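仿真厨房里的抓取数据，验收规范应该写到多细？

版块：机器人与自动化 / 规范与流程
标签：仿真　抓取　数据验收　标注规则

灰色扳手

先说背景。我们组接了一个叫 Zaltham 的项目，内容是在仿真厨房里用平行夹爪做台面物体的抓取和摆放，遥操作采集，交付的是轨迹加手腕相机和固定相机的视频，每条轨迹配一句任务指令和一个成功或失败的标记。甲方给的要求只有两页，大部分讲文件格式，验收那部分就一句话：“轨迹应平滑，任务应完成，标注应准确。”

第一批我们交了 1,699 条。格式检查脚本跑完剩 1,683 条，被刷掉的都是时间戳断档或者缺一路视频，这个没有争议。麻烦在后面。甲方抽检以后退回来 507 条，理由五花八门，列几种出现得多的：

“指令与画面不符”。比如指令写的是把左边的瓶子放回去，审核的人看手腕视频，觉得瓶子在右边。操作员看的是固定相机，瓶子确实在左边。

“目标物体不明确”。台面上两样东西叠着，指令只说拿起台面上的物体。

“任务未完成”。瓶子放下了，夹爪也松开了，但最后一帧瓶子还在滚。操作员认为放下就算完成。

“操作方式不合理”。这一条最让人头疼，没有给任何解释。我猜是夹爪先碰到了旁边的东西，再去夹目标。

我现在要在第二批开始之前，写一份双方都能签字的验收规范。内部讨论了两轮，分成两派。一派说仿真里又不会真的打碎东西，规范写宽一点，只看最终状态；另一派说这些数据最后要拿去训练真机用的策略，过程中的碰撞、拖拽、夹瓶口这些坏习惯会一起学进去，所以过程也要管。我自己偏后一派，但是担心写得太细，操作员记不住，审核员也判不过来。

具体想请教的是下面这些：

指令里的方位词到底以哪个坐标系为准，有没有通行的做法。

物体叠在一起的时候，规范里怎么规定“目标物体”和“允许触碰的物体”。

成功的判定，要不要加静止时间，加多久合适。

仿真里出现穿模、物体悬空、贴着墙抖动这类现象，是当作废数据处理，还是保留并打标记。

另外，有没有现成的标准可以引用？甲方的质量部门很喜欢看到标准编号，我查了一圈，找到的都是讲真机安全的。

补充一下环境：仿真平台是 Ernine 的，物理步长我们能改，但甲方不希望改。操作员分两班，早班和晚班，晚班的退回率比早班高，不过晚班新人多，这个我先不归因。

再补充：不需要推荐别的仿真平台，平台是合同里定死的。

北岸的螺母

我在 Brøndum 那边做过一段时间类似的事情，当时的角色是审核方，所以可以从退数据的人的角度说一说。按你的顺序来，标准放到最后讲。

方位词

我们的结论是，指令里原则上不出现“左、右、前、后”。这四个词在遥操作数据里几乎没有办法统一。固定相机有固定相机的左右，手腕相机跟着末端转，转过一定角度以后左右能整个换过来，操作员脑子里还有一套按操纵杆方向的左右。你们退回的那部分里，我估计“指令与画面不符”有相当一块是这个原因，跟操作员认真不认真没有关系。

替代办法是用场景里不会动的东西当参照。窗户、墙、台面边缘、柜子，这些在任何一个视角里关系都不变。“靠窗的那个”“贴墙的”“离台面边缘近的”，审核员不管看哪一路视频都能对上。如果场景里实在没有参照物，就用物体之间的关系，或者用物体自己的属性，颜色、形状、有没有标签。

规范里的写法供你参考，我凭记忆写的，措辞你自己改：

指令中的空间描述应以固定设施或其他物体为参照。不得使用以相机画面为参照的方位词。确需使用方位词时，应在场景说明中定义台面坐标系，并在指令后用括号注明“台面坐标”。

最后那句是给甲方留的口子，有的团队就是要方位词，因为真机上用户会这么说话。那就单独做一个子集，不要混在一起。

还有“上”和“下”也要小心。“上面的物体”在手腕画面倾斜的时候，会有人理解成画面上方的物体。我们后来规定“上”只表示有支撑或者压着的关系，写成“压在某物上的”，其他时候不许用。听着啰嗦，执行以后争议少了很多。

下面是手腕视角下的台面，夹爪在画面下方，没有碰到任何东西的要求，按我们的叫法属于“接近段”：
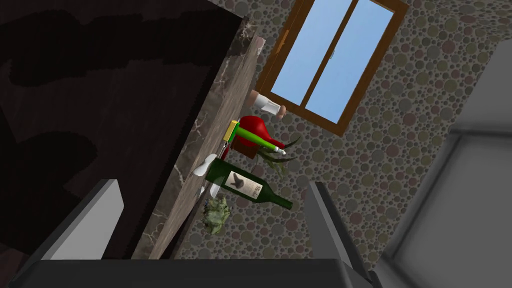

同一处台面：
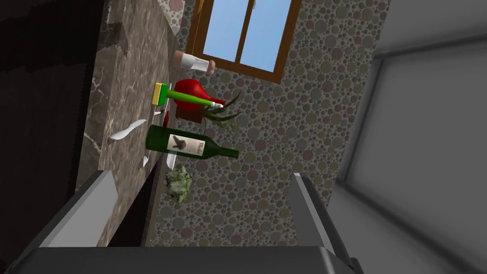
接近段的规范我建议单独成节，因为它和抓取段的判法不一样。接近段只管三件事里的两件半。第一件是夹爪的路径，从起始位到目标物体上方，不允许扫过其他物体。第二件是开口，进入目标物体附近之前，开口应当已经大于要夹的那个截面，不允许边下降边张开。剩下半件是停顿，我们不要求停顿，但允许停顿，审核员不能因为操作员停下来看了一会儿就判不合格。这一条一定要写进去，否则新审核员会把犹豫当成错误。

开口这一条为什么要管，我多说几句。圆柱形的东西横着躺的时候，比如瓶子，夹瓶身和夹瓶颈需要的开口差得很远。操作员为了省时间，喜欢夹瓶颈，开口小，容易成功。仿真里摩擦系数给得高，夹瓶颈也能整瓶提起来，到真机上瓶身一沉就转下去了。所以我们给每类物体定了推荐夹持部位，写在附表里：

瓶类：瓶身中段，夹持方向垂直于瓶的轴线。瓶颈只在指令明确要求时允许。

长柄工具：柄部，尽量靠近重心一侧，不夹工作头。

叶类蔬菜：整体夹持，允许变形，不允许只夹一片叶子。如果平台里这类物体是刚体，就按不规则块状物处理。

小型调料瓶一类：瓶身，不夹盖。

餐具：柄部。平躺在台面上、夹爪没有办法从两侧夹的，允许先推到台面边缘再夹，推的动作要打标记。

这张表不用长，你们用到几类就写几类。物体类别一旦超过一页纸，操作员就不看了，这是我的经验。

物体叠放

我们把场景里的物体分成目标、邻近和其他。目标就是指令里要动的。邻近是指与目标有接触，或者不碰到它就没有办法动目标的。其他就是其他。

判定的时候，目标随便碰。邻近物体允许碰，位移有上限，不允许离开台面，也不允许从压着变成悬空。其他物体一律不许碰，碰到了就标“有干涉”，但不一定判失败，看你们合同怎么定。

关键在于，谁属于邻近，要在采集之前由场景脚本算出来，写在场景说明里，不能让审核员看视频判断。手腕相机的画面遮挡很厉害，一件长柄工具横在另一个东西上面，从这个角度看像是压着，换个角度可能只是挨着。审核员看视频判断接触关系，两个人的一致率很难看。仿真的好处就在于接触信息直接能导出来，不用白不用。

指令也要跟着改。有叠放的时候，禁止用“台面上的物体”这种泛指。目标必须能唯一确定。我们的检验方法很土：找一个没参加采集的人，只给他指令和初始画面，让他指出要拿哪个。指不出来或者指错了，指令重写。每个新场景做一次就行，花不了多少时间。

顺便提醒一个坑。很多仿真资产的模型名字和长相对不上，资产库里叫某某瓶，渲染出来更像个蔬菜。写指令的人照着资产名字写，审核员照着画面看，两边都没错，数据还是被退。规范里要写清楚，指令以外观为准，资产名只进元数据。外观都说不清是什么的，用颜色加形状，不要硬起名字。

成功判定

最终状态加静止时间，这个必须有。我们用的做法是松开夹爪、夹爪离开物体之后开始计时，目标物体在整个计时段里速度低于阈值，计时结束才算成功。时长我们定的是两秒。阈值不要定成零，仿真里贴墙或者叠放的物体会有微小抖动，永远到不了零。

瓶子这类能滚的东西，如果指令没有说要立着放，横着放也算完成，那两秒可能不够，可以延长到三秒，或者在录制软件里做成自动的，静止了才允许操作员按结束键。我强烈建议做成自动的。让操作员自己估时间，晚班后半段一定会有人提前按。

你提到的“放下了还在滚”，严格讲操作员和甲方都没有错，是规范没写。这种历史数据不建议重采，看看录制结束后仿真状态有没有存，存了的话往后再推几步，看停在哪里，补一个标记就可以了。

仿真异常

分两种处理。

影响目标物体的，作废。包括目标和夹爪手指互相穿进去、目标在没有接触的情况下移动、松开后目标粘在手指上不掉。这类数据留着只会害人。

只影响背景物体的，保留并打标记。例如台面远处一个没人碰的东西在抖，或者叶子一类的薄片插进了墙里。下游用的人自己决定要不要。

判断的依据同样用仿真导出的数据，穿透深度设一个阈值，脚本先跑一遍，脚本报出来的再给人看。人眼看穿模不可靠，尤其是深色物体在暗处的时候。

我们当时还加了一条，初始帧就有异常的场景，整个场景停用，修好了再采。因为初始帧有问题，后面每一条都有问题，等到验收才发现，白采很多。

标准编号

没有一个现成的标准能直接套在仿真抓取数据的验收上，至少我没找到。ISO 10218 讲的是工业机器人的安全要求，ISO 9283 讲的是操作型工业机器人的性能指标和试验方法，里面位姿准确度、重复性这些术语的定义可以借用，但是不能写“数据符合 ISO 9283”，你的数据不是按它的方法测的，写了就是给自己埋雷。

质量部门要编号，可以在规范里加一节“术语”，写明某某术语参照某某标准的定义，然后正文自己编号，自己做版本管理。我们那边质量部门最后接受了这种写法。他们真正在意的是每条判定能追溯到规范的哪一款，所以你的条款编号要稳定，作废的条款编号不要重新使用。

最后关于宽和严。你们两派其实可以都满足：过程指标全部记录，只有一部分作为否决项。否决项写得少而明确，其余的作为标记交付。甲方拿到带标记的数据，要宽要严自己筛。这样你也不用跟他们争“操作方式不合理”到底是什么意思，让他们在标记里选一个。

回复

灰色扳手：非常有用，谢谢。追问一下，邻近物体的位移上限你们定的多少？

北岸的螺母：按物体尺寸给的，不超过它自身最长边的一半。固定数值试过，对小件太宽，对大件太严。

灰色扳手：推荐夹持部位如果操作员没按表来，但是成功了，算什么？

北岸的螺母：成功，标“非推荐部位”。不否决。但是单个操作员这类标记占比太高，要找他谈。

灰色扳手：明白了。场景脚本导出接触关系这个我去问一下 Ernine 的支持。

慢速模式

楼上讲得很全了，我只补充人的部分，规则写得再好，审核员不一致也没用。

我在 Trurside 管过一个审核小组，数据量 2,759 条，也是夹爪，不过是真机。一开始规范写了十几页，每个人都说看过了，结果同一条数据两个人判，结论经常相反。后来做了两件事，情况才好转。

第一件，做样例库。每一款否决项配两条视频，一条刚好不合格，一条刚好合格。注意是“刚好”，那种撞得满地都是的视频放进去没有意义，谁都会判。边界上的例子才有用。样例库要跟规范同一个版本号，规范改了，样例要重新过一遍，看还成不成立。

第二件，每周抽一小批做双盲，两个人分别判，不一致的拿出来一起看。看完以后要么是有人判错了，要么是规范有歧义。是歧义的，当场改措辞，下一个版本发布。不要口头约定，口头约定两个星期以后就没人记得了，新来的人更不知道。

双盲的时候别让审核员看到操作员的编号和班次。你说晚班退回率高，如果审核员知道是晚班的，他会看得更仔细，退回率自然更高。先把这个因素去掉，再谈晚班有没有问题。

对操作员那边，规范不要直接发。十几页发下去等于没发。我们做了一张卡片，放在操作台旁边，内容就几行：

开始前看清指令，指不出目标就报，不要猜。
下降之前夹爪先张开到位。
不扫别的东西。
夹不稳就松开重来，不要硬提。
松开，退开，等提示音，再结束。

“夹不稳就松开重来”这条要跟甲方讲清楚，重来一次的轨迹算不算合格。我们这边算，标“含重试”。有的甲方不要重试的数据，那你得让操作员按作废重录，两种做法对产量影响很大，签字之前要定下来。

还有退回流程也要写进规范。每一条退回必须带条款编号和时间点，也就是视频的第几秒出的问题。没有时间点的退回，采集方有权不处理。这一条甲方一般会抵触，但是他们自己的审核质量会因为这一条提高很多。你那句“操作方式不合理”就是没有这一条的后果。

申诉也给一个期限，超过期限按退回处理，免得一直挂着。

静止时间我们用的是三秒，真机上东西晃得久一点。仿真两秒我觉得可以。

回复

灰色扳手：含重试的问题我们还真没跟甲方谈过，记下了。提示音是你们自己在录制软件里加的？

慢速模式：自己加的，很简单，条件满足就响一声，没响之前结束键是灰的。刚上线的时候有操作员抱怨等得久，过几天就习惯了。

北岸的螺母：时间点那条同意。我们当审核方的时候也被这么要求过，刚开始嫌麻烦，后来发现写时间点的时候会顺手再看一遍，有些就不退了。

六点半收工

仿真而已，没必要搞这么复杂吧。我们公司就看最后一帧，东西到位了就收，从来没出过问题。步长调小一点穿模也没有了。

回复

灰色扳手：步长改不了，主贴里写了。请问你们的数据是训练用还是做演示用？

六点半收工：演示为主。

慢速模式：那要求确实不一样。只看最后一帧的话，中间把旁边的东西推开又推回来也看不出来。

灰色扳手（提问者更新）

跟甲方开完会了，把结果贴一下，以后有人搜到可以参考。

方位词全部取消，改用窗、墙、台面边缘和物体关系。甲方要求保留一个带方位词的小子集，用台面坐标，单独编号交付。

邻近物体由场景脚本生成。Ernine 的支持回复说接触对可以导出，但是要在场景加载后先空跑一小段，等物体落稳再导，否则有些接触还没有建立。这个细节我加进了采集前检查。

静止时间定为两秒，能滚的物体三秒，自动判定，录制软件下周改。

穿模按楼上的分法，影响目标的作废，其余标记。穿透阈值甲方要自己试几个值再定，规范里先空着，注明“见附表”。

含重试的轨迹接受，但每条最多重试一次，超过的作废。

推荐夹持部位做了附表，甲方多加了一款：压在别的物体上的长柄工具，提起时要先竖直离开再平移，不许拖着走。我觉得合理，拖着走下面那个东西基本都会跟着动。

退回必须带条款编号和时间点，甲方一开始不同意时间点，最后改成“否决项必须带，标记项可以不带”。能接受。

被退的 507 条按新规范重新判，由双方各出一个人背对背看。指令有方位词问题的不重采，只改指令，改完由没参加采集的人指认一遍目标。

标准编号那一节写成了术语引用，质量部门看过，提了两处格式意见，内容没有动。

还有一个没解决的，场景里被夹爪自己挡住的物体，初始画面看不全，指令里能不能提到它。甲方说能，操作员说不能。我暂时写的是：初始画面中至少有一路相机能看到目标的大部分，才允许作为目标。如果有人在这一点上有成熟的写法，欢迎补充。

回复

北岸的螺母：“大部分”会吵起来，改成可见像素比例，仿真里能算。我们用的是一半以上，并且必须注明是哪一路相机。

灰色扳手：好，照这个改。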